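Keeping a White Work Surface Clean

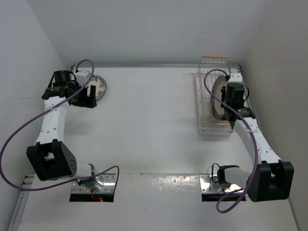

White surface with two arms mounted at opposite sides and the middle left clear.

A white top shows everything. Crumbs, pencil marks, metal dust and coffee rings all stand out, and most of the damage people complain about comes from scrubbing too hard with the wrong thing. These are the methods I use on the bench in the shop and on the kitchen counter, both of which are white laminate.

Dry first, then wet

Brush or vacuum before you get a cloth anywhere near it. Grit under a wet rag works like sandpaper, and the dull patches it leaves do not come out. A soft hand brush is fine for a small top. For metal filings, wrap a magnet in a plastic bag, pass it over the surface, then turn the bag inside out over the trash.

Everyday wipe

Warm water with a few drops of dish soap. Wring the cloth until it stops dripping. Wipe with soap, wipe again with plain water, dry with a towel. Skipping the plain water leaves a film that picks up dirt by the next morning.

Stains

Coffee and tea: baking soda and water mixed to a paste. Leave it on for 20 minutes, wipe off, rinse. Do not rub the paste in.

Pencil: a white vinyl eraser. Pink ones can leave color behind.

Permanent marker: rubbing alcohol on a cotton pad, blotted. Change the pad when it picks up ink or you will spread it.

Glue: let it harden, then lift it with a plastic scraper or an old gift card. Tape residue comes off with cooking oil left on for a few minutes, followed by soap.

Grease: dish soap straight from the bottle on a damp cloth. Wear gloves if it is an old, heavy spot.

Around things that are bolted down

Dirt collects along the edge of any vise, clamp or plate. Unplug anything electrical before you start. Use a dry paintbrush to pull the dust out, then a barely damp cotton swab along the joint. Keep spray bottles away from it — spray the cloth instead. Check the screws while you are down there and snug up any that have worked loose.

What to leave in the cabinet

Steel wool, scouring powder and oven cleaner. Bleach can yellow some tops, and it should never be mixed with vinegar or ammonia. Melamine sponges do work on scuffs, but they are a mild abrasive, so go lightly and try a corner first.

I do the full routine on Saturday and the everyday wipe whenever I put the tools away.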